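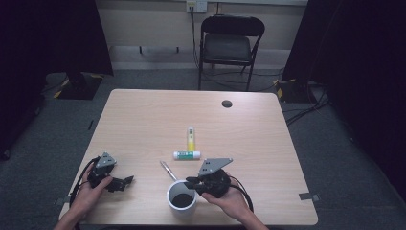
Siamak Shojaei
Please note before reading further that the replies below concern shared tables in activity rooms, where drinks and craft supplies are permitted together. Different rules may apply in your building.

Drinks on a shared craft table: what is a reasonable policy?
Posted by Hudwood Activity Room, 13 September 2019

Our organization maintains a small room for paper crafts and light assembly work. The furniture consists of one wood-grain table with rounded corners and a folding chair. Participants are permitted to bring coffee, and glue sticks are kept on the table for general use. We have received two complaints concerning coffee spilled on finished cards, and one concerning a glue stick left uncapped until it had dried out.

We would prefer not to prohibit drinks entirely. Guidance is requested on the following points: where cups should be placed, whether open cups should be allowed, and how dried coffee and glue residue should be removed from the tabletop. The table also has a round grommet hole toward one corner at the back, and we are concerned about liquid reaching the floor through it. The carpet is gray and was cleaned in December.

Bahrami
Our center adopted a written policy on this matter after a similar number of complaints. Open cups are allowed, provided they are filled no higher than two fingers below the rim. Each cup must stand on a coaster at the back of the table, away from the side on which the participant is working. Spoons and pens are to be placed on a tray, as a handle lying beside a cup is easily caught by a sleeve.

For dried glue stick residue, lay a cloth dampened with warm water over the spot for 7 minutes and then wipe in the direction of the grain. Most glue sticks intended for paper will soften in this time. Do not use a metal scraper. Coffee rings may be treated with a small amount of dish soap and the surface dried at once.

With regard to the grommet hole, a fitted plastic cap is sufficient. Measure the opening before ordering.

Morix
Lids only. We allowed open cups for one season and regretted it.

Fiten
I would support the first reply in general, with one correction. Cups should not be placed at the back if the grommet hole is there and remains uncovered. A side position is preferable until a cap has been fitted.

Please also consider the tape. Strips left along the front edge of a table collect dirt and should be replaced or removed at regular intervals. Glue sticks should be capped and stored upright in a jar after each session. Our room holds up to 205 sessions a year under these rules, and the tabletop remains in acceptable condition.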